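Bike Maintenance 1, wk 4 handout (Mared Lloyd)

Chains today. Most skipped gears are a worn chain or a dry one, check wear FIRST.

Gauge in between two links. Drops in flat = replace. Dont wait, a stretched chain eats the cassette and that's the expensive bit.
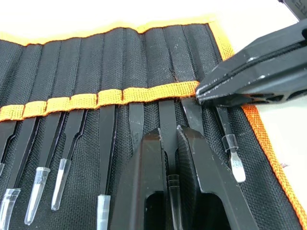

Cleaning: degreaser on rag, backpedal, wipe, repeat till rag stays clean-ish. Let it dry. Then lube, one drop per roller, inside of the chain. Wipe off the extra!! Too much oil just picks up grit.

Torque, stem bolts: read whats printed on the stem. Usually 4 to 6 Nm. Alternate sides, small turns.
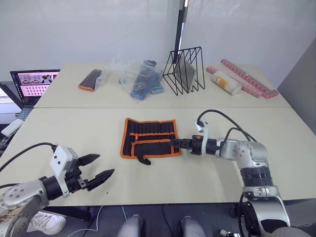

Tires: max psi is on the sidewall. 70 is fine for most comuter tires, 80 if you're heavy or carrying bags.

For Thursday: read Rowlands ch. 6, bring your own rear wheel. Questions to Angharad Prothero.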